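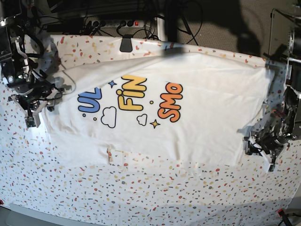
Figure 1. Printed T-shirt on a white tablecloth with colored flecks.

4. What the Placement Students Learned About Leading

4.1 Getting started in someone else's club

We begin this part of the paper where the students themselves nearly always began when we sat down with them, with the first days of the placement and the rather uncomfortable feeling of walking into a club where everybody already seemed to know everybody else. As described in the previous section, 30 students took part in the program, spread over four host organizations: the basketball club Stoltlow, the swimming and diving center at Skesico, the Ahonen ice rink, and Wanari, which runs badminton and table tennis under one roof. The hosts differ a good deal in size and temperament, and we will try to be fair to those differences as we go along, although there is much that the students told us in almost the same words wherever they had been sent.

The most common early worry had very little to do with knowledge. Students arrived with a fair grasp of budgeting, event planning and the main theories of leadership, and several had been team captains at school or in college. What they lacked was any idea of where they stood. One student at Skesico told us she spent most of her first morning deciding which chair in the staff room she was allowed to sit in (she chose the one by the radiator, and it was hers for the rest of the term). Another, at Stoltlow, remembered being introduced to the head coach as "our new leader of the future" and wishing quite sincerely that the floor would open. We have a lot of sympathy with both of them!

It would be easy to pass over stories like these as simple nerves, but we have come to think they matter a great deal to the question of this paper. A student who does not know where she stands will tend to fall back on one of two habits. Some waited to be told what to do, and when nobody had time to tell them they grew quiet and, in a few cases, rather discouraged. Others went the opposite way and tried to lead straight off, offering suggestions in meetings about matters the staff had been turning over for years. The host supervisors were generous about this second group, on the whole, and more worried about the first.
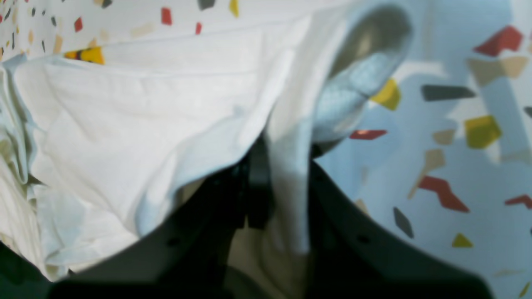
The students who settled most comfortably were those who had been given a small job that was entirely their own. We want to stress the word small. At the Ahonen rink this was the timetable for the Friday evening public skate, which had to be agreed upon with the figure skating coaches, the hockey section and the person driving the resurfacing machine, all of whom had strong and incompatible views about when the ice should be cleared. The student in charge had no authority over any of them. He described going back and forth along the corridor with a sheet of paper, changing one line at a time, until everyone was equally unhappy with it, and he said he had learned more from that sheet of paper than from his whole second-year course on negotiation. We teach that course, so we have taken the remark to heart.

4.2 Watching a coach at work

The second theme concerns what the students learned from observation. Each of the eight supervising coaches was asked to let students sit in on ordinary training sessions, with the understanding that nothing special would be put on for them. We had expected students to write mostly about the big moments, such as a team talk before a league game or a difficult conversation with a player who had been left out. There is some of that in the learning journals, and it is well observed. Far more of the writing, though, is about how coaches behaved when things were dull.

A good many entries describe the minutes before a session begins. Students noticed which coaches came early and spoke to the younger athletes by name, which ones put out the cones themselves, and which ones asked after a sick grandmother and remembered the answer the following week. One journal from Wanari gives nearly a whole page to the way the table tennis coach listened to a twelve-year-old explain why she had lost a match. He already knew why, the student wrote, because he had watched it from the next table, but he let her get all the way to the end. The student then tried the same thing with a colleague on the front desk and reported, with some surprise, that the colleague had solved the problem by herself while she was describing it.

Wahyudi Halim, who carried out most of the journal analysis, sorted these entries by what the student was paying attention to, and we went over the coding together at some length, since we did not always agree. Twenty of the journals move, over the course of the term, from describing what the leader said toward describing how other people responded. The early entries are full of quotations. By November the quotations have thinned out and in their place there are remarks about who looked up, who kept talking, who stayed behind to help roll up the mats. We take this as a sign of growing attention to followers, and it fits nicely with the view of leadership as a relationship that we set out in our introduction. We would add the caution that the students knew their teachers would be reading, and that some of them may have worked out what we liked.

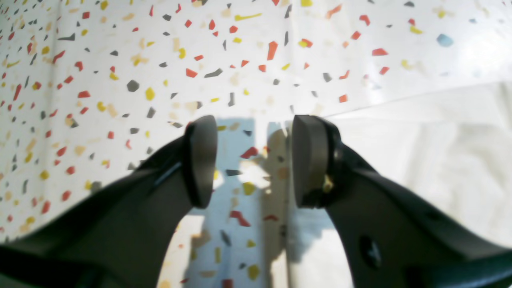

Figure 2. Close view of two dark gray gripper fingers, their tips nearly meeting.

4.3 When the supervisor and the student disagreed

It would give too rosy a picture if we left out the placements that went less smoothly. Two students asked to be moved during the term, and we are grateful to both for agreeing to talk with us about it afterward. In the first case the trouble was mostly practical. The club had lost its office manager shortly before the student arrived, and he found himself answering the telephone all day, with very little chance to watch anybody lead anything. He was moved, and he did well in his new place, although he also told us, a bit sheepishly, that he had become very good on the telephone.

The other case was harder. The student had been asked to prepare a plan for bringing more teenage girls into the sport, worked on it for several weeks, and then heard it presented to the club's board in a much shortened form by her supervisor, without her name on it. When Vilho Rissanen interviewed the supervisor, he was plainly sorry, and explained that he had thought he was sparing her an unpleasant meeting. Both accounts seem to us sincere. What strikes us, reading the two transcripts side by side, is how much each of them wanted to do right by the other, and how little either had said aloud about what the project was for and who would be standing up to present it.

We have since added a short conversation to the start of every placement, in which the student and the supervisor write down together what the student will be seen to be responsible for, by whom, and at what point in the term. The form takes up one side of a page. Some of the supervisors grumbled about it at first, and the coach at Ahonen still calls it the marriage contract, but the pages come back filled in, often with more written in the margins than in the boxes.

How far these early agreements change what students go on to learn is a matter we cannot settle with the interviews we have. The next section turns to the hosts' own view of the program, and to the question of what the clubs themselves felt they had gained from having the students there.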